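Sorting Help Desk Tickets at Turberg Hall
Project report, Introduction to Information Systems
Ayman Jaber

1. Background

The help desk at Turberg Hall takes requests from students and staff by email, by phone and at the front counter. All of them end up in a ticket system called Breltier. When a ticket comes in, a student worker reads it and puts it in a category by hand. The categories were set up years ago and many of them overlap. A printer that will not connect can go under Printing, Network or Accounts, and I found tickets for the same problem in each of those.

My project looked at whether a short set of rules could sort tickets well enough that the student workers would only have to check them. I worked on it from the start of the term until March.

2. Data

My supervisor, Dr. Khasawneh, arranged for me to get an export of 3,000 closed tickets. Names and phone numbers had been removed. I also took out automatic messages, such as mailbox full notices, before writing any rules.

The export had a subject line, the message text, the category picked at intake and the category at closing. I treated the closing category as the correct one. This is not perfect -- some workers never change the category even when it is wrong -- but there was no better source.

3. Method

I first reduced the list to six categories: Passwords, Printing, Wireless, Email, Classroom Equipment and Other. Before writing any code I sorted a small batch of tickets by hand on a table, which helped me see where the old categories ran into each other.

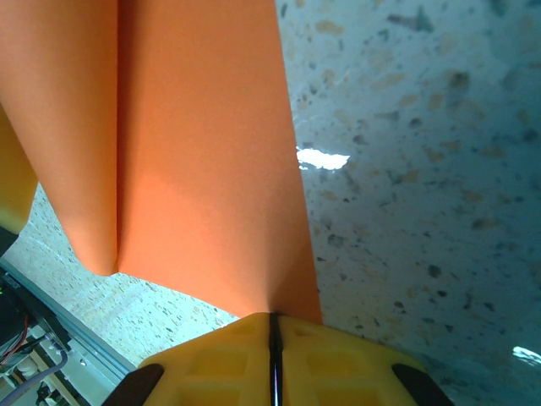
Figure 1. Folded orange sheet.

The rules were written in a tool called Hindero, which matches words and phrases and gives each category a score. The category with the highest score wins. If two categories tie, the ticket goes to Other.

I wrote the rules in four rounds. After each round I read the tickets that had been sorted wrong and changed the word lists.

4. Results

Passwords and Printing were the easiest to sort, as people tend to name the problem in the subject line. Wireless was harder. Many students write "the internet is down" when the trouble is with one website or with their login.

Classroom Equipment did the worst. Instructors often send two or three words from the room just before class, and "screen not working" can mean a projector, a cable or a laptop setting.

5. Problems and next steps

The rules only handle English, and spelling mistakes still send a lot of tickets to Other. I would add a list of common misspellings first. The two student workers who tried the rules on a Friday shift also asked for a button to undo a category, and I did not have time to build it.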